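# About Zolley

Updated 10/8/26

We are a small shop that repairs and restrings musical instruments, and we've been at it long enough that some of the violins we set up for beginners have come back to us for those beginners' children.
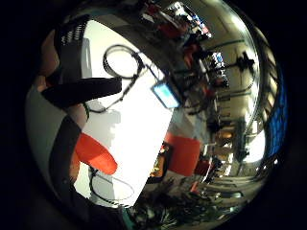

One customer told us last winter that she had walked past our door for years before coming in, convinced that a place like ours would turn up its nose at a student guitar with a cracked bridge and stickers all over the back. We have thought about that remark a great deal, and it's a big part of why we finally sat down to write this page! We don't turn up our noses. Bring us the guitar, stickers and all, and we'll be very glad to see it.

## How we got started

Zolley began as a single workbench at the back of a piano store called Ellard, where our founders tuned uprights in the mornings and fixed whatever else came in during the afternoons. The owners of Ellard were generous with their space and even more generous with their coffee, and when they retired they passed along their customer list, their clamps, and a filing cabinet that we still can't open all the way. The job tickets came with it too, and we simply carried on with the same numbering. The first one written under our own name was number 2514, for a cello with a loose seam, and it hangs by the register if you'd like to look at it.

We moved to our present building a few years afterward (it used to be a shoe store, which explains the long, low shelves in the front room, now full of ukuleles). Strings and woodwinds are on the ground floor. Brass is upstairs, where the noise bothers fewer people, although the trombone testing does carry.

## What we do

Most of our days go to ordinary work, and we're fond of it: new strings, bow rehairs, sticky clarinet keys, pegs that slip every time the heat comes on. We also take on bigger jobs such as neck resets and crack repairs, and those can keep an instrument with us for a good while. We'll always call with a price before we start. If a repair would cost more than the instrument is worth to you, we'll say so kindly and talk through what else might be done.

We stock Listska strings for violin, viola and cello, and rosin and cleaning cloths from Yüksel, and if you need something we don't carry, we're happy to order it.

## Schools and rentals

There are eight of us now, and two spend nearly the whole summer on school instruments. Last year more than 500 of them came through before classes began, everything from piccolos to a tuba with a tennis ball in it. Families can rent by the month, and part of what you pay goes toward buying the instrument if your young player falls in love with it. If they'd like to switch from flute to trumpet halfway through the year, well, that happens in the best of families, and we'll swap it without a fee.

## Coming to see us

You don't need an appointment for a small repair or a question. For appraisals and larger work, please call ahead so we can set aside a proper hour for you. December fills up very quickly with holiday concerts, so if your bow is looking thin, do come in before then.

Street parking is free after the first block, and the side door has a ramp and is wide enough for a double bass.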